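Two nights at the Wornovero

I had been meaning to get to the Wornovero since it reopened in September, and last month I finally bought tickets for two of the winter concerts. It is a former chapel that holds 123 people on old pews, so you are close to the players wherever you sit. Take a cushion.

The first night was Platileo, a quartet of accordion, clarinet, fiddle and double bass. They play dance tunes from the Balkans and a few of their own. I knew the second album well and had wondered how the slow pieces would sound without the studio echo. They were drier and a bit quicker, and I preferred them. The bass was hard to hear for the first 3 numbers, until somebody moved a microphone. After that the balance was good. They did a long lament before the interval with only clarinet and bass, and that was the best thing I heard on either night.

The interval was half an hour. There is a hatch at the back selling tea and things in packets, card only. The queue goes down the side aisle and gets in the way of people trying to reach the toilets, so go straight away or wait until the bell. 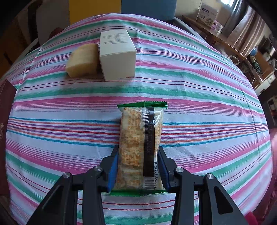 The second night was the Chaudhary Ensemble, with sarod, tabla and harmonium. They opened with an evening raga that lasted most of the first half. I don't know enough about the form to say much about the detail, but the slow opening section held my attention and the tabla entry was very well judged. After the break they played shorter pieces, and one song where the harmonium player sang. His voice was rather quiet for the room. I would have liked a printed programme, as the spoken introductions didn't carry to the back.

I heard Platileo once before, at the Drokitz festival, in a tent with 500 people talking through the set. The chapel suits them far better.

Tickets were cheaper if you booked both nights together. The car park fills by seven, and the last bus leaves before the encore, so I walked to the station both times. The spring list is up on the door already. I have put my name down for the choir night and am still deciding on the oud recital.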